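From: Thulani Pillay
To: cell-users
Date: 2025-06-21
Subject: Re: Tistau dual-arm kit, worth it over building our own?

Lina Yammine wrote:
> We have a quote from Orport for the Tistau two-arm kit, arms plus
> grippers plus wrist cameras, enclosure extra. Fares thinks we could
> get the same thing from parts for less. Has anyone on the list run
> one long enough to say what breaks? Mostly interested in cabling,
> repeatability and whether the enclosure option is any use.
> Bench is 182 cm wide, if that matters.

Lina,

We have had one since April. Ruba Karam did the assembly and most of the calibration, I do the task scripts. Notes in no special order.

Assembly took 16 hours spread over a week. Most of that was the rail. The mounting plates allow some play before the bolts are torqued, and if you tighten one arm fully before the other is squared you will redo both. The manual has this in the wrong order. Orport support (Bilal Geagea answers most tickets) sent a corrected page when asked, but it was not in the box.

Cabling is the weak point. Replace the supplied ties at the lower joints. We had one intermittent fault, error 602 on the right arm, which the manual lists as "bus timeout" with no further help. It was a connector at the base. Reseated it, added strain relief, no recurrence. The conduit on the upper arm has given no trouble, but check that it clears at full reach before you run anything unattended.

Repeatability is fine for small household objects. We have not tried anything with tight fits. Drift after a cold start is noticeable, so we run the warm-up routine for around 5 minutes before recording reference positions. Grippers are plain parallel jaws. Cylinders are easy, flat things lying on a hard surface are not, and thin tool shafts depend a lot on approach angle.

Wrist cameras: usable, one per gripper. Recheck the extrinsics whenever a gripper comes off.

Enclosure: I would pay for it. Lighting and background stay constant, and the extrusion gives you somewhere to fasten things. Panels are your choice. Ours have a terrazzo print on three sides and a marble-look work surface, both busy on purpose — plain white made our segmentation results look better than they were.

Current layout, for scale: 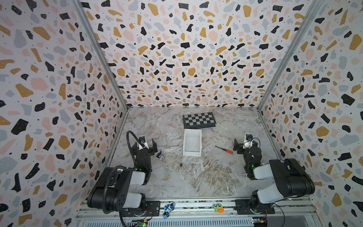
Tistau kit in enclosure, both arms on the front rail. Chessboard at the back, open box in front of it, can at the left gripper, screwdriver on the right.

On parts versus kit: Fares is right about the hardware cost if you leave out labor. The Nasrallah arms we priced were cheaper per unit, but the mounting plates and the bus wiring would have been ours to design. The Bullard controller would also have needed its own driver work.

Your bench should take it, but measure the depth as well. The shoulders need clearance that the footprint drawing does not show.

I can send the corrected rail page and our warm-up script if you want them.

Thulani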